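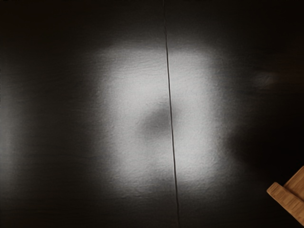
Simulated view of the dark surface, with a wooden piece in the corner.

Vivden drawer task: common questions
Last updated 11/4/23 by Ilaria Gatti

What is Vivden?
It is the planning and control package we use for cabinet and drawer tasks. Hiradero is the simulator it runs in.

Do I need a real arm?
No. Everything on this page runs in simulation. Drivers for hardware are planned for December.

Why does my detector fire on bare surfaces?
Bright patches of light can pass for objects if the threshold is low. Raise it, or turn on the glare mask in the Marras settings. The mask is off by default.

How does the planner treat an open drawer?
The cabinet body is fixed and the drawer is a moving part with one joint. The planner reads the joint value at the start of each plan, so a half-open drawer is fine.
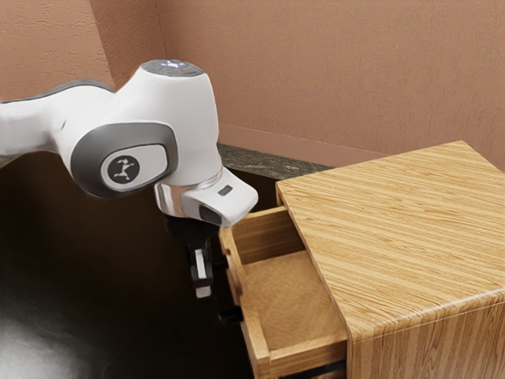
If the drawer moves during a plan, the plan is dropped and a new one is made. You can set the limit on retries – the default is 7.

The gripper stops short of the drawer side. Is that a bug?
Usually not. The safety margin is 14 mm. Lower it in the task file if you need to get closer.

How long does a plan take?
Nearly 300 ms on our test machine. Plans that take longer than 20 seconds are stopped and logged.

Where are the logs?
In the Polton folder, one file per run. Please attach the file when you report a problem.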